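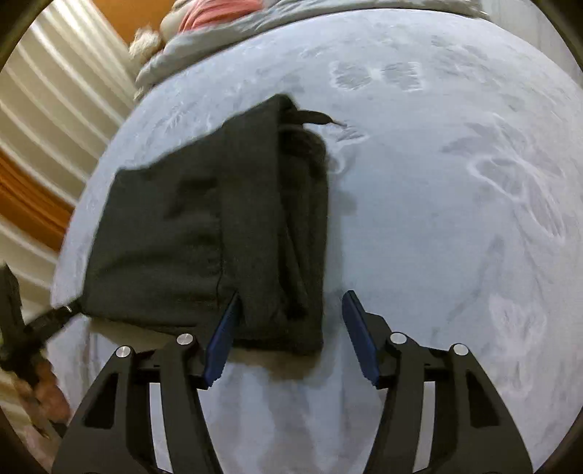

Section 4: Folding clothes with the two hand-held grippers

I wrote this section after my own first month with the grippers, so it has a lot of my mistakes in it. You should have Section 3 (charging, pairing, wiping the lenses) done before you start. If your left and right units aren't both showing as connected, go back and sort that out, then come find me here.

We call a pair of grippers a set, and one full try at a task, from first touch to hands off, is a take. The house rules for takes were put together by Felicja Wasilewska and me at the Judport office, and then Sajib Weerakoon went through them with a red pen and made them a lot shorter. You're welcome.

4.1 Before you pick anything up

1. Choose a surface you can reach across without leaning on it. A bed is fine, and so is a table. I like a bed for pants and sweaters - the cloth grabs the sheet a little and stays put.

2. Smooth the sheet with your hands. You don't need hotel corners. A few soft folds in the sheet are good, and the Gillby crew would rather have a normal bed than a perfect one.

3. Leave ordinary household things where they are, as long as they're out of your working area. Blankets at the far side of the bed can stay. Take away anything with a name, an address or a face on it: mail, pill bottles, framed photos, school papers, phone screens.

4. Ask everybody who lives there. The consent sheet has to be signed by each adult in the home, even the one who says "oh, I'm never in that room." Kids and guests stay out for the length of the session, no exceptions.

5. Check your hands and wrists. Rings off, long sleeves pushed up, watch off if it catches on the handle.

Caution: The finger linkages can pinch you. It isn't a terrible pinch, but I've had two blood blisters off the same pivot and I'm supposed to know better. Keep your free fingers behind the handle whenever the gripper is closing, and never reach over to free stuck cloth with your bare hand while the other unit is still squeezed.

4.2 Picking a garment

The list for each session comes from Wisa, our scheduling page, and it'll give you a type ("pants, dark" or "towel, small") and leave the rest to you. Use what you own, clean and dry. We have 1,607 accepted folding takes so far and a lot of them are light T-shirts on light sheets, so if you've got something dark, please, please use it!

Dark clothes are harder, and I'd like you to know that going in. On a black or charcoal garment the layers run together when you look at them, and it's easy to grab three when you wanted one. What helps me is to look for the seam first. A waistband or a hem gives you a line to work from, and the gaps between the layers show up as deeper black once the pile is pushed open a bit. A pale sheet underneath makes the outline very easy to follow.

Note: Drawstrings, straps and belt ends are allowed. Don't cut them off or tape them down (someone did). If one is sticking out past the fold when you finish, you can tuck it in as one last move or leave it. Both count as complete under the current rules.

4.3 Making the fold

1. Lay the garment out and step back. Both grippers open, both in the air, hands still. Count to two in your head.

2. Bring one gripper in and take a corner. This is your holding hand for now. Squeeze until the cloth stops sliding and then quit squeezing. More force than that only mashes the pads.

3. Bring the second gripper down with its fingers spread, one on each side of the edge or corner you want. Have the cloth well between the two blue pads before you start to close. If only the tips reach it, you'll pull out a little tent of fabric and lose it halfway over.

4. Close slowly. I mean slower than feels natural. Sławomir Tokarz, who trained me, used to hum while he did it, and I do now too, which drives my family up the wall.

5. Lift just enough to clear the layer underneath, carry the edge over, and set it down. Open the fingers all the way before you back off, or the serrated edge of the pad can snag the knit and drag your fold apart.

6. Let go with the holding hand last.

7. Repeat until the garment is folded the way you'd put it in your own drawer. There's no official fold. Mine come out lopsided, and they pass.

Note: Please don't plan your moves so carefully that every take looks alike. Swap which hand holds. Start from the bottom one time and the side the next. If you drop it, keep going and pick it back up. A drop with a recovery is a perfectly good take and you should mark it "recovered" on Wisa.

4.4 Keeping your hands honest

Most of the good-practice rules come down to letting the grippers do the work. You know those moments when you could just nudge the sleeve with your knuckle? Don't! A knuckle nudge spoils the take, since whatever learns from it later won't have your knuckle. The short version of the rule:

- Only the gripper fingers touch the garment between start and stop.
- You can brush the sheet by accident. You can't use your arm to pin it.
- Your hand stays around the handle of each unit the whole time. It's fine if your hand comes into view of the other unit's camera.
- No talking to the other person in the room about private stuff. Audio is off by default, but I'd like us all to behave as if it weren't.
- If you need to fix something by hand, stop the take, fix it, and start a new one.

Mieczysław Michalski asked me to add that you should keep your face out of mirrors. Closet doors are the usual trouble. Turn yourself around, or hang a towel over the mirror.

4.5 How long, how many

Do no more than 19 takes in one sitting. I argued for a higher number back in January and lost, and my thumbs now agree with the people who beat me. After the last one, put both units down, shake out your hands and walk away for a while. If you get a tingle in your thumb or the side of your wrist before that, you're done for the day, and you still get paid for the session you booked.

A single fold usually takes me less than a minute. Anything over 61 seconds gets a yellow flag on Wisa. The flag only means a person will look at it, so please don't rush to stay under. I get flagged all the time with hoodies.

Caution: Stop right away if a finger sticks, if you hear clicking at a pivot, or if a pivot pin looks like it's backing out. Don't tighten it yourself with whatever is in the kitchen drawer. Put the unit in its bag with the orange card and message the Czerwiński bench, who'll send a swap.

4.6 Checking the take before you send it

1. Open the take on your tablet and watch it once at normal speed, both views.

2. Check that you can see the cloth at the moment each gripper closes. The other gripper being partly out of view or a little blurry is normal. Cloth you can't make out at all is a redo.

3. Look at the background. You're hunting for anything from step 3 in section 4.1. Blankets, bedding, furniture and walls are all fine. If you spot a letter or a photo, delete the take. Don't crop it and don't send it with a comment saying sorry.

4. Pick the outcome: complete, recovered or not complete. Please use "not complete" when it's true. Wanda Kwiatkowski goes through a share of these by hand, and she'd much rather see a truthful failure than a generous "complete" with one leg hanging off the pile.

5. Hit send, and leave the tablet plugged in until the bar clears. A full session can take a while on home internet. Mine runs during dinner.

Note: You can pull back any take for any reason up until the batch closes, and you don't have to tell us why. Batches close at 500 takes across the whole group, so the window can be short when everyone's busy. After it closes you can still ask for removal, it just goes through the form in Section 7 and takes longer.

4.7 Common problems

The cloth slides out when I lift. Wipe both pads with a damp cloth and let them dry. If it still slides, you're probably holding too close to the tips. Go deeper.

I keep grabbing the sheet too. Tilt the gripper so the fingers come in a bit flatter, and push the lower finger under the edge before closing. With a soft mattress this takes practice.

The two grippers bump each other. Happens to everyone. Light contact is okay and you can carry on. If they lock together, stop the take and pull them apart with both released.

The folded stack springs open. Thick waistbands do this. Press down once with closed fingers, then move on.

My left hand is useless. Same! Do your first few takes with a dish towel and make the left one do the carrying.

Section 5 covers zippers and buttons, and you should have one accepted session of plain folding before you try it.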